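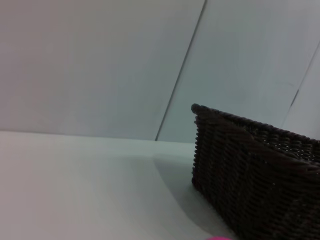 By Kristof Baert
Apr 28, 2020

TRONDTHORPE - Storen has published the first results of a bench comparison between two parallel-jaw grippers and two wrist camera positions, carried out at its Trondthorpe workshop for the packaging machinery builder Mertens. The short-stroke gripper finished ahead on placement accuracy. The long-stroke unit dropped fewer items, and the camera position turned out to have a larger effect on both than the choice of jaws.

The work covered 426 pick attempts on small household goods, taken from a plain light tabletop and released into or beside a container. The containers included a dark woven basket with a thick braided rim, chosen by Mertens after problems with similar goods on one of its own lines. Dark weave is difficult for a wrist camera. The shaded side of such a basket can read as almost uniformly black, and small gaps near the rim let the light background through as bright specks, which the edge detector in the first software build treated as separate objects.

Both grippers were fitted to the same six-axis arm and driven by a Nemideck controller, which Storen also uses on its two permanent cells. Closing force was set once per gripper and left alone. The fingertips were flat silicone pads, replaced at the halfway point. Arm speed was held at 40 percent of the rated maximum for all attempts.

The first camera position placed the lens close behind the fingers, on the centerline of the wrist. The second moved it outward on a bracket and turned it inward by 13 degrees. On the centerline, the rim of the container was often visible only at one corner during the approach, with the remaining sides outside the field of view. The controller then had to estimate the opening from one corner and parts of two sides. It did this well enough with square plastic bins. With the wicker basket the estimate drifted, in most cases toward the near corner, and the release point moved with it.

The outboard bracket reduced the drift but added a clearance problem. The bracket touched the rim on 5 attempts, all with the long-stroke gripper, whose wider body forces a steeper wrist angle over the container. No damage to the camera was recorded. Storen has since shortened the bracket and intends to repeat that part of the series.

Small, bright items lying close to the foot of the container caused fewer difficulties than expected. Strong colors separated cleanly from the pale surface even when only a thin edge of the item was in view. The soft shadow of the container was more of a nuisance. In the first software build its outer boundary was sometimes taken as the edge of a gray object, and the arm stopped to wait for a second look. A change to the exposure setting removed most of these stops. The remainder were handled by ignoring any contour without a measurable height.

The report also deals with tilt. With the wrist rolled for a side approach, the back edge of the table and the seams between the wall panels appear as sloping lines, and an early calibration routine used those lines to correct the horizon. Storen dropped the routine after it locked onto a panel seam in place of the table edge. Orientation is now taken from the joint encoders only.

Cycle times were not compared. Mertens had asked for them, but the controller logs for the two grippers were written at different rates and Storen did not consider the figures usable. A corrected logger is installed and will run in the repeat series.

Mertens has not said which gripper it will order. Its specification calls for a unit that can be cleaned without removing the fingers, and at present only the short-stroke model meets that requirement. The maker of the long-stroke model has offered a revised finger mount, which Storen expects to receive over the summer.

The second series is planned for September on the same bench, with the shortened bracket, the new logger and two additional containers, one of clear plastic and one of wire mesh. The report, in English, can be requested from the Storen office in Trondthorpe.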